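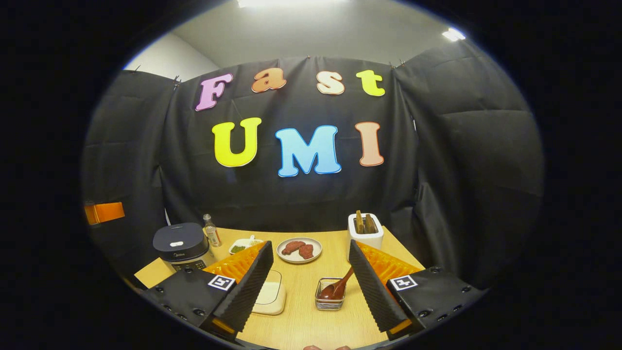
From: Kylie Ruddock
To: cladham-civics list
Subject: Re: Mayor's annual address - worth a watch

Pacita Dalisay wrote:
> I thought Mayor Chávez did well last night. He said spending on roads
> is the highest it has ever been, and that the city has 395 more jobs
> than when he took office. The line about Quiambao Avenue got a
> standing ovation. I'd like to see us put out a short statement
> thanking him for the address before the February council meeting.

Pacita, I watched it too, and I'd hold off on the statement.

Take the 395 jobs. Where does that come from? I went through the budget packet this morning and the only place I can find the number is a slide from the Trukico warehouse announcement, where it was the headcount they hoped to reach once the second building opens. The second building is a fenced lot. If there's another source I'll gladly read it, but he didn't name one.

Then the roads. "Highest ever" in dollars, sure. Asphalt is also the highest ever in dollars. What I want to know is how many miles get repaved, and that wasn't in the speech or in the handout. Two years ago he promised 40 miles. Consolacion asked the clerk's office for the finished total back in the fall and as far as I know she's still waiting. Consolacion, correct me if they answered.

As for the ovation, the first two rows were city staff. I would stand up too if my boss was looking at me.

I'll give him the library hours. Those did get longer, and he said he'd do it. The part on the Kusance bond I couldn't follow at all - he said it would "pay for itself" and moved on to the high school band. Page 101 of the packet has the repayment schedule if anyone has more patience than I do.

If we send anything, I'd rather it be questions. Ezequiel Chávez has been polite to this group and I have no reason to think he'd refuse to answer. Marites Ambrosio still has the letter we sent last year, and we could reuse most of it, including the paragraph about miles.

Kylie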